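Unit 4: How public bodies buy cloud services
Notes prepared by Mercy Rashidi
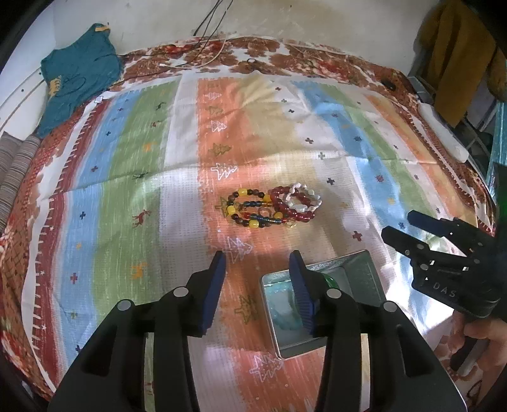 What a framework agreement is

A framework agreement sets the terms under which a group of buyers can order from one or more suppliers over a fixed period. It is not an order in itself. Money is only committed when a buyer places a call-off contract under the framework.

Most frameworks for cloud services cover the following:
- the services on offer, usually split into lots
- maximum prices, or a method for working them out
- service levels and the credits owed when they are missed
- data location and security requirements
- how call-offs are made, and who may make them

The ceiling value is the figure that tends to reach the newspapers. Treat it with care. A supplier may win a place on a framework and receive very little work from it.

Lots

Large frameworks are divided so that a bidder can offer part of the work. A common split is private cloud, public cloud, and brokerage. Under brokerage, the supplier resells capacity from other providers and handles the billing. The buyer then has one contract but depends on companies it has no direct agreement with. Read the subcontracting clause before anything else.

Case: Rivmont regional offices

Rivmont moved its records and email for 6 offices onto a framework held by two suppliers, Cillau and Paiva. Cillau had the private cloud lot. Paiva had the public cloud lot and acted as broker for storage.

The call-off with Paiva was for 2779 user accounts. When the first invoice came in, only 1427 of them had been activated, but the contract charged for all of them from the start date. Luana Lacerda, who managed the contract, asked for a staged start and was refused. The pricing schedule allowed for one - it had to be requested in the call-off form, and the box had been left blank.

Points to note from the case:
- The framework terms were sound. The problem was in the call-off.
- Volume commitments should follow the migration plan.
- Changes after signature needed the agreement of both parties, and Paiva had little reason to agree.

Exit terms

Check the notice period, the format in which data will be returned, and the charge for returning it. Some contracts set no charge for moving data in and a high one for moving it out. The reading by Natanael Fontes covers this in detail, including the Videtti dispute over backup copies.

For the tutorial

Read the sample call-off form and mark every field that affects price. Bring your marked copy. Jussara Batista will take the morning group and the exercise will be collected at the end. The written assignment on exit terms is due in February.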